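Nekus Community Forum: Announcements and Feedback
Topic: Cross-save between console and PC

Wimton_Support
3 Feb 2023
Cross-save for Navier will be withdrawn from the console edition in July. Existing saves will stay on the console on which they were made. Players are asked to link their accounts before that date.
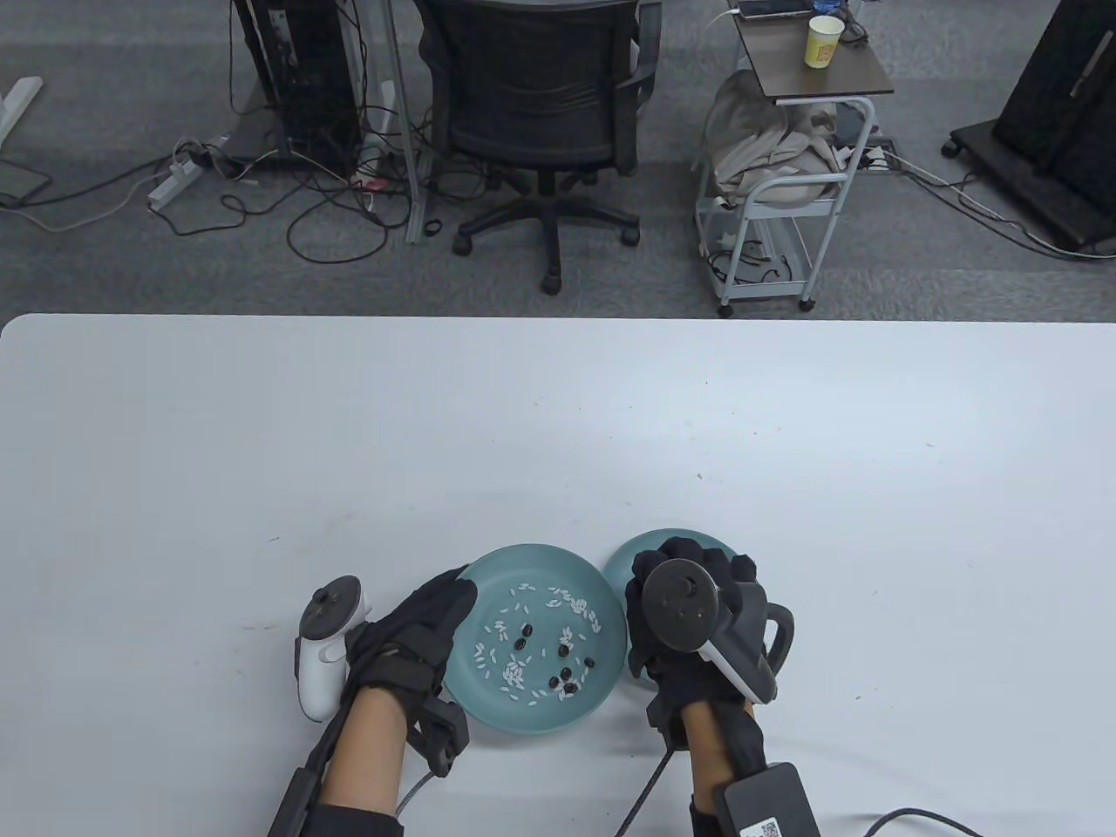
Linking is done from the profile page and must be repeated for each console.

paraschiva.ilie
I wish to record an objection. I have 1324 hours in Navier across 2 machines, and the feature was listed on the store page when I bought it.

b_buzatu
I do not agree. The store page said "at launch". Wimton has given fair notice.

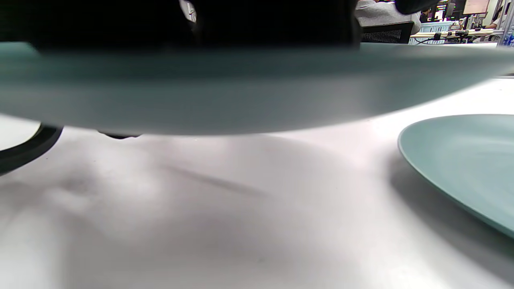 My own saves moved over without loss, and the upload limit of 30 slots was sufficient.

paraschiva.ilie
Notice does not replace the feature. Will refunds be considered?

Wimton_Support
Refund requests should be sent by ticket. They cannot be handled in this topic.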